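Section 3. Clearing and sorting a kitchen table 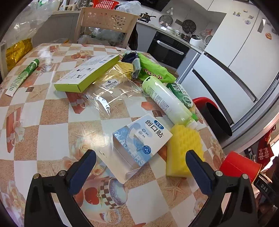

Fig. 3. Table before sorting: bandages, sponge, packets and bags on the checkered cloth.

The Sendumano household guide claims any table can be cleared in 12 minutes. I have my doubts, and so did Olanrewaju Effiong, who tested the first draft. Allow longer.

Before you start

Have one trash bag and one empty tray ready. The older Loseck method asks for a separate tray for each room. Skip that unless you enjoy washing trays.

Steps

1. Pick up first-aid items, such as the box of bandages. Check the date on the box and put it with your other first-aid things.

2. Gather tubes and bottles lying on their sides. Tighten each cap before standing anything up. A cap that looks closed often isn't.

3. Flatten clear plastic bags and decide now whether you will reuse them. Most people say yes and never do.

4. Throw out foam net sleeves and empty packets. Feel inside crumpled ones before they go.

5. Take the sponge to the sink. If it smells, replace it.

6. Look inside boxes and cartons. Keep the box only if something is still in it.

7. Move on to the chair. Bags left on a seat are part of the job – shifting things from table to chair doesn't count as clearing.

8. Wipe the tablecloth from the center out and let it dry.

Caution: Do not store cleaning products next to food or medicine, even for an hour. If you can't read a label, set the item aside and ask someone who can.

Note: Labeled bins are sold as the cure for all this. Try step 8 for a month before buying any.

For drawers, see Section 4.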